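Mesa Modier en roble claro: mi opinión después de 4 meses

Llevaba desde noviembre queriendo jubilar mi escritorio viejo, que cojeaba y tenía más manchas de café que barniz, y al final me lancé a por la Modier en madera clara. La compré en Narudthorpe y me costó 178 euros con el envío incluido (lo subieron hasta casa, ¡bendito repartidor!).

Lo primero, el montaje. Me puse con ello después de cenar y en 40 minutos la tenía en pie, y eso que soy de las que leen las instrucciones cuando ya ha sobrado un tornillo. Mi amiga Rebecca Gentile, que tiene la Bortolotti, dice que la suya le llevó una tarde entera y dos discusiones con su marido.

El color me encanta. Es un roble clarito, con la veta muy fina, y al lado de mis cortinas marrones queda calentito, como de cafetería. Ahora bien, las juntas se notan. Son unas líneas finas que cruzan el tablero de lado a lado; a mí no me molestan — al escribir a mano ni me entero — pero si quieres una superficie lisa como un espejo, mírala antes en tienda.

De sitio, de sobra. Yo soy muy de ir dejando cosas al fondo y olvidarme, y aun así me queda espacio para trabajar. Otro acierto es el pasacables redondo, blanco y a ras de la madera.
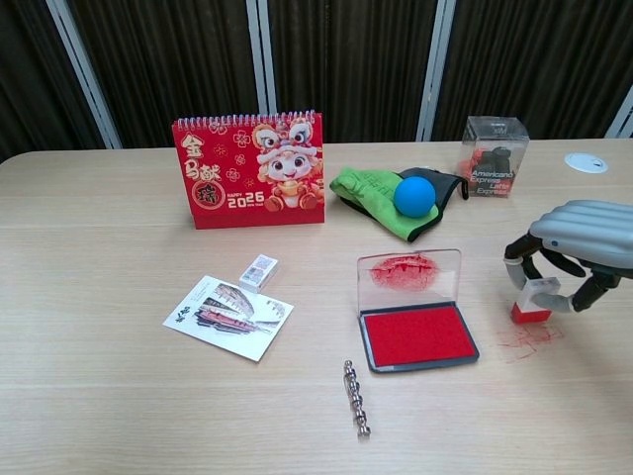 El fondo de mi mesa, con el calendario de 2026, la pelota azul y el pasacables a la derecha.

¿Pegas? Los tacos de las patas son flojillos y los cambié por unos de Kendeck. Le doy un 4 sobre 5 y la volvería a comprar, esta vez en la medida grande.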